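Updated March 25, 2020. Typing this in between other things so excuse the state of it.

# Slow, smelly kitchen sink: what to do, in what order

Had the same question from several people on our road in Dillness now, so it's all going on one page and I can just send the link. Covers double bowl sinks mostly, as that's what I've got and what most of you seem to have. Single bowl is the same only easier.

Not covered: outside drains, anything with sewage coming up, anything in a flat where the downstairs neighbour is also backed up. Ring someone.

## First, which problem is it

People say "blocked" for all sorts. Quick sort through:

- Drains slowly, no smell. Fat and soap in the trap or just after it.
- Smells, drains fine. Gunk round the strainer or in the overflow. Or the trap has dried out, if you've been away.
- One bowl drains and comes up in the other. Blockage is past where the bowls join. Plunging one bowl on its own won't do anything, see below.
- Both bowls slow AND the washing machine gurgles. Further down the pipe. Skip to the trap section, then the rods.

Run each bowl on its own before you decide. Plug in, fill it a third or so, pull the plug, watch. Then the other one. Takes no time and saves you pulling the wrong bit to pieces, which I have done.

## Stuff to get out

- washing-up liquid, the cheap one is fine
- kettle
- bicarb and white vinegar
- old toothbrush, plus a bottle brush if you have one
- sink plunger (flat cup type, not the toilet one, please)
- bucket that fits under the trap. Measure. Mine didn't
- rubber gloves
- old towel
- a wet cloth for the overflow

Clear the bowls before you start. Everything out, drying rack too, and the washing up done and put away. You will splash.

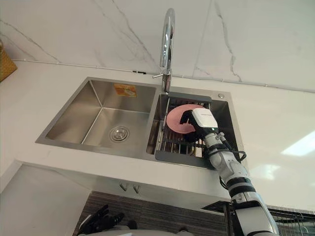 Then empty the cupboard underneath. All of it, not just the front row. If the trap drips you want to see it dripping, and you can't see it behind a bag of bags. Put the towel down flat on the cupboard floor.

## Step one: hot water and washing-up liquid

Boring but does the job more often than not.

Good squirt of liquid straight down the plughole. Leave it 4 minutes. Then hot water from the kettle, in stages, not one great slosh. If your pipes are plastic let the kettle stand a bit first, boiling water straight on to old plastic joints can soften the seals. Metal pipes, pour away.

Repeat. Run the hot tap after.

If it's quicker but not right, do it again tomorrow before going further. Grease that has been building up since Christmas isn't all going in one go.

## Step two: bicarb and vinegar

Opinions differ on this. Mine: rubbish at blockages, decent on smells. The fizz looks great and shifts very little. But it does freshen up the strainer and the first bit of pipe, so for a smelly sink it's worth the pennies.

1. Bicarb down first, a few heaped spoonfuls, poked through the strainer with the toothbrush handle.
2. Vinegar after. Slowly.
3. Plug in. Leave it alone.
4. Flush with hot water.

Do NOT do this if you've already put a shop-bought drain cleaner down. Any kind. Don't mix them, don't put one after another, don't think it'll have washed through by now. If there's caustic sitting in the trap then stay out of the trap as well, and if you do end up getting someone in, tell them what's down there.

## Step three: strainer and overflow

The bit that gets skipped. Most bad smells I've had were in here and not down the pipe at all.

Strainer: lift out the basket if yours lifts out. Toothbrush and liquid, both sides, and the rim it sits on. Underside is always horrible. If it's a fixed grid there's usually a screw in the middle, leave it be unless you know it isn't seized. Scrub through the holes.

Overflow: the slot near the top of the bowl. There's a little hose behind it going down to the waste, and it never gets a proper flush becuase water hardly ever goes that way. Squirt of liquid in the slot, then jug warm water in, slowly, until it stops bringing bits down. Bottle brush if it'll fit. You'll want the window open.
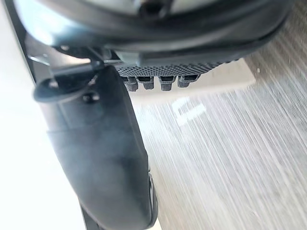
*Dark grey pad, fine diamond pattern.*

Do the rubber bits as well. Plug, plug seal, the flap on a disposal unit if you've got one. Rubber holds a smell for ages. Soak in hot soapy water in a bowl while you get on with the rest.

## Step four: plunging

On a double sink you MUST block the other bowl. Otherwise you're just pushing air out of the other plughole. Wet cloth stuffed in hard, or plug in and somebody leaning on it. Second wet cloth in the overflow, same reason.

Enough water in the bowl to cover the cup. Smear of petroleum jelly round the rim of the plunger if it won't seal. Push down gently first to get the air out, then short sharp strokes, straight up and down. Don't wiggle. Keep the seal. Pull off quick at the end.

Water drops away all at once if it's worked. If it just sits there, go again a couple of times, then stop. Plunging for half an hour only gives you a bad shoulder and, in my case, a loose joint.

Any black bits that come up: scoop out, in the bin. Not back down.

## Step five: take the trap off

Sounds worse than it is. It's the bend or the bottle under the sink, and on nearly anything modern it's plastic and hand tight.

- Bucket under. Check it's under.
- Take a photo of how it goes together. Really. Double sinks have more pipe than you'd think and it all looks alike on the floor.
- Undo the big nuts by hand, anticlockwise looking from below. Grips with a cloth round them if they're stuck.
- Keep the washers in order. They have a taper, and which way round it faces matters.
- Tip into the bucket. Do not then empty the bucket into the sink. There's no trap on it. Everyone does this once.

Clean it in a washing-up bowl outside or over the loo. Bottle brush right through. Have a look up the pipe going into the wall while you're there, torch and a finger.

Washers that have gone flat or hard, replace. The Thiele multipack from the hardware place in Fadport has fitted everything I've tried it on and costs less than a sandwich. Shut at the moment obviously, so if yours are still soft just clean them and put them back.

Back on hand tight, then a touch more. Run the cold, dry everything with kitchen roll, then wrap a fresh bit round each joint and look for damp. Then both bowls full and pull both plugs together, that's the proper test. Leave the towel in for 24 hours before you put the cupboard back.
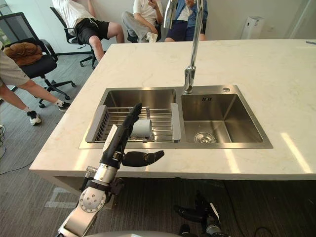
If it's still slow with a clean trap then the blockage is in the wall pipe. I've got a Rarkano hand snake, the thin one, 3 metres, anyone local can borrow it (left on the step, wipe it down after). Feed it in till it stops, turn the handle, don't ram it. Pull back with whatever it has grabbed. Repeat until it runs clean. Past that you're into paying somebody.

## Keeping it that way

We're all home and cooking every meal so sinks are getting a hammering.

- Fat in a jar or a tin, never down the sink. Let it set, bin it. Yes, even with hot water and liquid behind it.
- Wipe greasy pans with kitchen roll before washing. If you're short of kitchen roll, newspaper.
- Coffee grounds, rice, pasta, eggshell: bin or compost. Rice swells.
- Strainer emptied every night.
- Kettle of hot water and a squirt of liquid, 2 times a week. Same warning about plastic pipes.
- Overflow once a month. I do mine on the first so the next is in April, put it on the calender or you'll forget.
- Use both bowls. One that never gets used dries out on the branch and starts to whiff.

Bleach: I don't, much. It kills the smell for a day and does nothing to the grease making it. Not great left sitting on stainless steel either.

## Comments and queries

Going in here as they arrive.

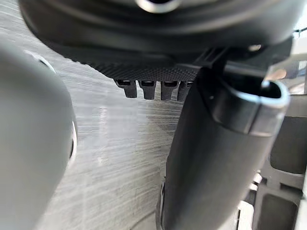 Emese Fekete: Did the plunger three nights running with no luck and then read the bit about blocking the other bowl. Went first time with a wet flannel in it. Can you say whether the snake goes in through the plughole or do I need the trap off?

Trap off, every time. It'll catch in the bend otherwise and you may crack it.

Aminu Yusuf: My overflow slot has no hose behind it, just seems to go into the side of the waste. Same method?

Same method, less of it. Small amounts of water or it comes back out at you.

Marcus Holloway: Soda crystals instead of bicarb?

Yes, and better on grease. Gloves on. Not on aluminium. I left them out as the shop had none, will add a proper bit when I've time. Snake is out on loan till the weekend, message me if you want it next.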